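From: Iqra Awan
To: block-watch list
Subject: Re: Alarm offer for the street

On Tuesday Danish Ghumman wrote:
> Clivari will put a door sensor and a siren in every house
> that signs up, 18 dollars a month. Their rep says homes
> with their window sticker get broken into 90 percent less.
> I think we should all get on board before March.

Danish, 90 percent less than what? I asked the rep that on the phone and he read me the same line off the brochure again. If the people who buy stickers also lock their garages and leave a light on, I'd like to know which part the sticker did.

Then there's the contract. It renews itself, and leaving early costs 288 dollars. Mohsin got stuck with one of those from Sultix and was still paying after he moved. 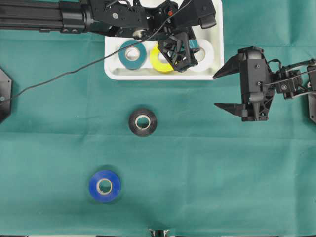

Rolls of tape in a tray, green cloth underneath.

What I would do first costs very little. Check that your strike plate is held on with long screws - mine had short ones that barely reached the frame. Put a bar in the track of the sliding door. Tell a neighbor when you'll be away, and have them pick up the packages.

If people still want an alarm after that, fine, but let's get a second quote. Mariama has Hayat at her place and can say what she pays. And please don't give Clivari this list's addresses in the meantime.

Iqra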